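Stoledholm Community Hall
October walk-round: checklist and comments
Filled in by Edvin Lunde. Comments from other users of the building are added under each point as they came in.

Marks used: OK = no action. WATCH = look again next month. FIX = must be repaired before the next public evening.

1. Entrance and outside steps

1.1 Handrail, left side: OK. I pulled on it with full weight in both directions.
1.2 Handrail, right side: WATCH. The lower bracket has a small play. The screws are tight, so I think the plug in the wall is old.
1.3 Step edges: FIX. The yellow strip on the second step is lifting at the corner. One can catch a heel in it.
1.4 Outside lamp: OK. It comes on at dusk as it should.
1.5 Door mat: OK, but it was lying with the rubber side up. I turned it.

2. Escape ways

2.1 Main door opens outward without a key: OK.
2.2 Back door opens outward without a key: FIX. The push bar works, but the door swells in the damp and I had to use my shoulder. A child could not open it. The door must be planed on the lower edge.
2.3 Corridor free of stored things: FIX. The stage blocks from the Tisumeo evening are still standing there. The free width must be 52 inches for the full length of the corridor, and with the blocks it is clearly less. I have written this also last time.
2.4 Exit signs lit: OK, all.
2.5 Emergency lights on test button: WATCH. The one over the kitchen door became weak before the test was over.

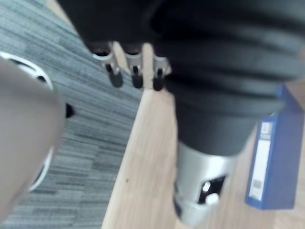

Benjelloun asked if the stage blocks could stay until the spring concert, as the outside shed is full and they are heavy to carry twice. My answer is no for the corridor. They can go under the stage if somebody first takes out the old curtains.

3. Fire equipment

3.1 Extinguisher at entrance: OK. Pin and seal in place, needle in the green.
3.2 Extinguisher in kitchen: WATCH. Needle in the green, but the hose has fine cracks near the handle. To be shown to the service man.
3.3 Fire blanket in kitchen: OK. It hangs now beside the door and not above the stove, where it was hanging before.
3.4 Smoke detectors: OK. Each one gave sound. The one in the cloakroom has a low voice compared to the others, but it can be heard in the hall with the doors closed.
3.5 Alarm list with telephone numbers: FIX. The key holder on the list has moved away. New list to be printed, large letters.

4. Floor of the hall

4.1 Loose boards: OK. I walked the floor in lines from wall to wall in soft shoes, so that I could feel movement.
4.2 Splinters: WATCH. The place in front of the stage where chairs are pulled is getting rough. Sandpaper is enough for now.
4.3 Slipperiness: FIX. After the last polish the floor is too smooth for the dance group. The product used was Flamier, and I believe it was put on too thick. Please read the can before next time and let one coat dry overnight.
4.4 Chair feet: FIX. Felt is missing on many chairs, and the bare feet scratch. A bag of new felts is in the kitchen drawer.

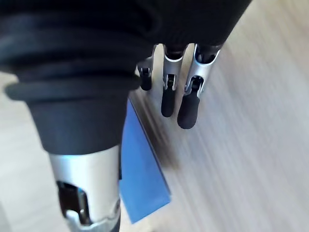

Could we please have no polish at all near the piano, wrote one of the Monday dancers, because two of us slid there last week and it was pure luck that we did not fall. I agree with this and have put it on the note for the cleaners.

5. Electrical

5.1 Fuse box closed and marked: WATCH. The box is closed, but the marking for the stage group is written in pencil and is almost gone.
5.2 Trip switch tested: OK. It went off at once when I pressed the button. Remember that the kitchen clock has to be set again afterwards.
5.3 Extension cords: FIX. One cord had tape around it in the middle. I have cut off the plug so it can not be used again, and I ask that it is not repaired. A new cord is a cheap thing.
5.4 Coffee machine and water heater: they must not be on the same outlet. The water heater alone takes 2340 watts. I have put a label on both.
5.5 Plugs in general: look for bent pins, brown marks and a housing that has come loose from the cable. Pull by the plug and never by the cable.

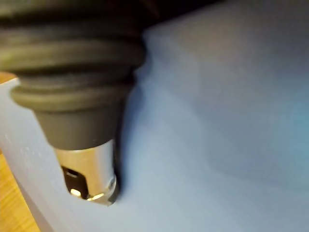
Plug with ribbed black housing and metal tip.

6. Kitchen and first aid

6.1 Knives stored with blade covered: OK.
6.2 First aid box: FIX. Plasters are finished and the eye wash is out of date. The scissors were found in the sewing cupboard and are back.
6.3 Hot water at the tap: WATCH. It is very hot in the first seconds. A warning sign is up.

Repairs are written in the blue book under number 505. Whoever does one of them, please put your initials and the day. I will look at the back door again on Monday, 5 p.m.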